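Speaker notes: Keeping a regional guidebook current between editions
Session 2, Wednesday, 9:40 a.m. Speaker: Nesma Cherkaoui

Opening. State the scope. The talk covers the update cycle for the Clarnberg and Lower Mulik guide, third edition. It does not cover cover design, rights or the app. Questions at the end.

Slide 1. Size of the job. The third edition lists 2329 places: lodging, restaurants, museums, ferry landings, trailheads. The working file for the fourth holds 2791. The difference is mostly Mulik, where the valley road is now paved as far as the upper bridge and guesthouses have opened along it. Page count is fixed by the binding, so entries have to come out. Say this early. It explains most of the decisions that follow.

Slide 2. What goes stale. Prices first, then opening hours, then phone numbers. Walking directions hold up well. Ferry times do not, and we stopped printing them. We print the frequency and the landing, and send the reader to the harbor office for the rest.

Slide 3. Lodging visits. A lodging entry needs a visit inside the current cycle. Phone checks are allowed for restaurants only. The inspector sees one room in each price class, records bed size, window direction, stair count and street noise after 10 p.m., and fills in the form before leaving the building. Forms written up later that night were the main source of mixed-up entries in the second edition. 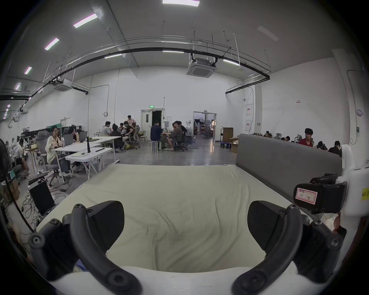

Pale sheet, gray upholstered headboard.

Pause. Then go through the bed field on the form. It takes width in inches and a yes or no for headboard. Adjectives go in the notes field, where the editor can cut them.

Slide 4. Splitting the territory. We have 6 inspectors. Roscoe Thibodeaux takes the coast and both islands. Bethel Feyisa takes Clarnberg old town and the Durán quarter. Inspectors change areas each edition. The second visitor works from the printed text and marks it up against the street, which finds more errors than a blank form does.

Slide 5. Maps. The Durán quarter map was redrawn after the tram stop moved. The old map put the stop on the wrong side of the canal, and we had letters. The scale bar is now in both miles and kilometers. Show the old and new maps side by side and leave them up for a minute. 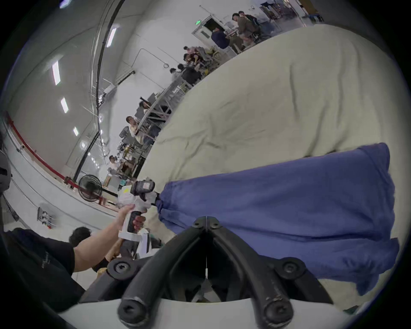
Blue cloth, deeply creased.

Slide 6. Packing chapter. Cut from nine pages to two. Readers kept the clothing table and the note on laundry in Mulik, where most guesthouses wash by the item and return the next afternoon. The shoe advice is gone.

Slide 7. Open problems. Seasonal closures in February are still entered by hand. Burier has two spellings in use on road signs; we follow the railroad. No decision yet on whether to list rooms rented by the week.

Close. Leave the form on screen. Copies are on the side table.

Recent talks
Indexing place names with two spellings
Ferry landings: what to print
Field forms for restaurant checks

Comments
Fuad Alemayehu: Does the 2791 include places that have closed but are still in the file?
Nesma Cherkaoui: Yes. Closed entries stay in until the final cut.
Perrine Leblanc: The bus station at Burier uses the other spelling. A cross-reference in the index would help.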